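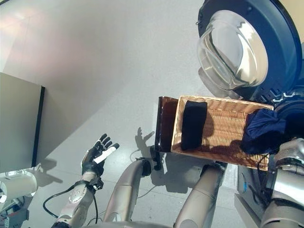
How long can one person put off a basket of dark laundry? Nine days, if the person is me and there is a clean pair of socks left somewhere in the house.

Sunday, late, with tea. I meant to write about the garden tonight, but the whole day went to washing and I find I have more to say about it than I would have guessed. I got up early with such good intentions. I stripped the bed, I carried everything down, I sorted it into heaps on the floor the way my mother did (whites by the door, towels under the window, darks wherever there was room), and then I made the mistake of sitting down to look for the manual.

The washer came from Purgate at the end of last winter and I still don't feel I know it. The old one had a dial with four clicks on it and I used one of them. The manual for this one lives in the drawer with the takeout menus, and I read a good part of it standing up, eating toast over the sink. I have been running darks at a spin of 1000 all this time and the book would like me to try 400 for anything I care about. So I tried 400 with the good cardigan and two shirts. They came out heavy as wet sand and dripped on the floor all the way to the line, but the cardigan kept its shape, and I was so pleased that I told Pravesh Potgieter over the fence before he had even said good morning.

Pravesh was kind about it. He said his water bill from Kostmont had gone up again and was mine the same, and I went in and found it under the fruit bowl, and it was $21 more than the last one. I can't believe that is all laundry, though I did wash the curtains, and both quilts, and the curtains again after the business with the blackberry jam. We stood there a good half hour. His tomatoes are ahead of mine. They always are in July, and he always says it's the wall.

Where was I? The baskets. I have been through so many over the years, the plastic ones that split at the handles, the canvas one that sagged, the tall one I could never reach the bottom of. I do love wicker best. It creaks when you pick it up, and it makes even old socks look as though they were going on a picnic. It does snag, though, and I lost a thread out of a navy pullover today and had to sit with a crochet hook and work it back through from the inside. That took up most of the radio play, so I couldn't tell you who inherited the farm.

The second load was the real darks, all the black and navy things I had been stepping around since the week before last. I turned the trousers inside out and went through every pocket, and was rewarded with a grocery list, a cough drop, and a claim ticket, number 687, from the shoe repair at Ó Súilleabháin. I had completely forgotten those boots! I hope they still have them. I have pinned the ticket to the calendar so that I can't wash it by accident, and I must remember to call in the morning.

I used less detergent than usual and I think that was right. The Fluvbridge powder is stronger than the old kind and last month everything had that stiff, chalky feel, so today it was one level scoop and cold water. The black things smelled of nothing at all, and that suits me. I hung them in the shade along the back of the house — they fade so fast in the sun — and sat on the step with the pegs in my lap for longer than I needed to, listening to somebody's sprinkler.

By supper it was all in except the jeans, which never dry at the waistband. I folded at the kitchen table and ended up with one black sock over. I looked inside the drum, behind the door, down both sleeves of the cardigan, and under the bed. It has gone into the dish with the other single socks, where it will have company.

Clean sheets tonight, a little rough from the line, just how I like them. The towels will have to wait until tomorrow, and the kettle needs descaling, and I still haven't written a word about the garden.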